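The Long Road to the Cotley Sevens

Mar 25, 2022

On the last evening before the tournament, the women of Andine Rugby were still passing the ball in the parking lot of their hotel. The lot was small and the light was bad. Their coach told them three times to go to bed, and the third time they obeyed.

Andine is a club with 301 members and one field, which it shares with the town's soccer school. In winter the grass is mostly gone. The players train on what is left, and on Saturdays they drive 288 miles if the league asks for it. To come to Cotley they sold cakes, washed cars and collected coins at the door of the Negri supermarket, until they had the 600 dollars for the entry fee and the second van.

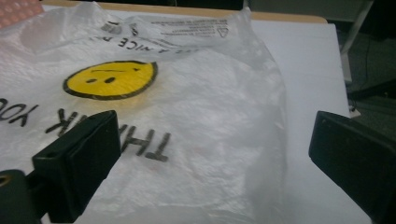 A new way of playing

Sevens was at first a strange game for this team. They grew up with fifteen players on the field, with slow scrums and a lot of mud. With seven, there is too much space and no place to rest. The captain explains that in the first month she ran always to the wrong side.

Now they defend in a flat line and keep the ball for long minutes. Against Costel, in their last friendly match, they scored twice from their own half and lost only by a late penalty.

In Cotley they will meet Costel again, in the first game of the morning. The winner stays in the main draw, and the loser plays for the plate in the afternoon. The league continues in May.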